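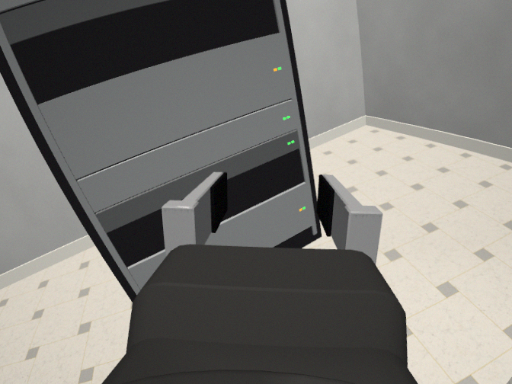

Image: Jastar Media Services

Hirkard Recorded Music Archive
Progress Report to the Nolte Fund for Popular Music
Project: The Drarska Studio Tapes
Submitted Mon 8 July by Knut Tiedemann, Project Manager

1. Purpose of this report

This is the second progress report under the current grant. It covers work on the Drarska Studio collection since our first report and sets out what remains to be done before the grant period closes at the end of September. A financial statement is being sent separately by our accounts office.

The Fund will recall that the collection consists of multitrack reels, mixdown tapes and session paperwork from the Drarska Studio, which recorded dance, soul and reggae acts for small labels until it closed. The archive holds 1824 reels from the studio. The grant pays for their transfer, for cataloging, and for the release of a selection to the public.

2. Transfer work

As of this report, 1785 reels have been transferred and checked. The remaining 39 are all two-inch multitracks with sticky binder, and each must be baked before it can be played. The first batch came out of the oven last week and is resting before transfer.

Three reels listed as finished in our first report were transferred again. The playback machine had been set to the wrong equalization curve after a head change, and the fault was caught when one of the mixdowns was compared with a commercial pressing of the same song. The original transfers have been kept and labeled as rejected. The setup sheet now has to be signed by the engineer at the start of every session, which was not the case before.

Transfers are made at 24-bit, 96 kHz. We considered going to a higher rate for the multitracks, as one of the Fund's advisers suggested, and decided against it on grounds of storage cost. The savings were moved to the baking budget with the Fund's written approval.

3. Cataloging

Cataloging is behind schedule. The session sheets are less complete than the sample we examined at the application stage had led us to expect. Many tape boxes carry only a working title and a client name, and several were reused, so that the writing on the box belongs to a different session altogether.

Two catalogers are now assigned to the project, up from one. They are working through the vocal sessions first, as these carry the greatest interest for researchers and for the artists themselves. Instrumental backing tracks, known in the studio's own paperwork as "beds," will follow. Where the same bed was used by more than one singer, the records will be linked so that a listener can move from one version to another. This feature was not in the original plan, but it was requested so often at our open day that we have added it within the existing budget.

Spelling of artist names remains a difficulty. Some performers used as many as four stage names during the studio's working life. We are using the name on the commercial release as the main heading, where there was a release, and listing the others beneath it.

4. Rights and permissions

Permission has been obtained for 100 recordings to be made available in full on the archive's listening page. This meets the target in the grant agreement. Most of these permissions came from performers or their families directly. The Jastar label, which commissioned a large share of the studio's later work, has agreed in principle to a further group of recordings, though the paperwork has not been returned.

One family asked that a set of unfinished demos be withheld. We have agreed, and the demos will be preserved but closed to listeners until the family decides otherwise. We believe the Fund should be aware that requests of this kind may increase as the listening page becomes better known.

5. Public release

A test version of the listening page has been in use by staff and invited guests. Comments were favorable on sound quality and less so on searching -- guests expected to search by producer and bass player as well as by singer. Producer search has been added. Musician search depends on the cataloging described above and will be offered for those sessions where the players are named.

The compilation album planned with Jastar has been reduced from a double to a single disc. The running order is settled apart from the closing track, for which we have two mixes of equal merit and no clear evidence of which the producer preferred.

6. Matters for the Fund's attention

We ask the Fund to approve the following changes:

Extension of the second cataloger's contract to the end of September, paid for from the underspend on tape supplies.

A revised delivery date for the full catalog. The vocal sessions will be complete by the close of the grant. The beds will be finished afterward at the archive's own expense.

Use of the Fund's name on the album sleeve in the wording sent to your office with our first report -- we have not yet had a reply on this point, and the sleeve goes to print next month.

Knut Tiedemann
Project Manager, Hirkard Recorded Music Archive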